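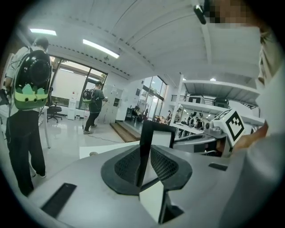

My project question was whether a machine can do a boring household chore yet, start to finish, with me sitting on my hands. I picked putting things away, because it's the chore I hate most and because everybody who sells robots puts it in their videos. What I got to work with was grippers you carry around in your hand, the kind with the black textured pads that meet in a V and a white cube on top with a black-and-white square marker printed on it. You do the chore yourself while holding one, and the recordings become the lesson. So most of my semester was me doing chores. My roommate thinks this is the funniest thing that has ever happened.

What I set out to do

I chose two chores. The first was clearing a desk: pens into a cup, mug onto a tray, paper into a pile. The second was stocking a shelf, like you would in a small store, with boxes and soft pouches going onto the right tier with the front facing out. I wanted one from home and one from a shop floor, so I could see if one was easier. (I was sure it would be the shelf. Boxes are boxes!)

Jamshid Kordestani, my supervisor, made me write down what "done" meant before I recorded anything, and I grumbled about it, but it saved me later. For the desk, done meant nothing left on the surface and nothing on the floor. For the shelf, done meant every item standing up and not hanging over the front edge.

How it went

I ended up with 2,826 recordings. Of those I had to throw out 597, mostly my own fault – I dropped things, or I cheated and used my other hand, or I blocked the marker with my sleeve so the tracking went off somewhere strange. I got a lot better at this after the first couple of weeks. You learn to move slower than feels normal and to stop for a second before you close the fingers. By the end I was reaching for my cereal that way.

We trained one model per chore and ran it on the arm we call Wetley. I also tried a version where both chores went into the same model, which I named Caldeira, and it was worse at both. I don't have a good explanation. My guess is that I recorded the two chores at very different speeds, but I didn't have time to go back and test that.

The desk

Pens were great. I really didn't expect that! It picked them up at odd angles and mostly got them into the cup. The mug was fine as long as the handle pointed somewhere sensible. Paper was a disaster. A single sheet lying flat gives the fingers nothing to grab, and I'd always slid it to the edge of the desk and pinched it there. The model learned the sliding part very well. It slid sheets right off the desk and then pinched the air where they used to be, and by my own definition that's a fail, every time.

The shelf

Boxes went in okay, but a bit crooked. Pouches flopped over. The thing that surprised me was how bad it was at noticing. If a box tipped, it went on to the next one like nothing had happened, and then it knocked into the tipped one. A kid on their first day at a store would fix the first box. I hadn't recorded any fixing, so how would it know? I went back and added some recordings where I tipped a box on purpose and stood it up again, and that helped, though it started fixing boxes that were fine.

So can it do chores?

Parts of them, slowly, with someone nearby. On my best Monday it cleared the desk 6 times in a row with no paper on it, and I was yelling. Then I moved the lamp and it got confused. I'd let it put pens away in my own room. I would not let it near the mugs I like, and for the store I'd want a person walking the aisle behind it, so I'm not sure what you've saved.

What I'd do differently: record the mistakes from the start, use more than one desk, and wear short sleeves. If anyone picks this up next year, the notes on both chores are in the Nilgate folder, and please start with the paper.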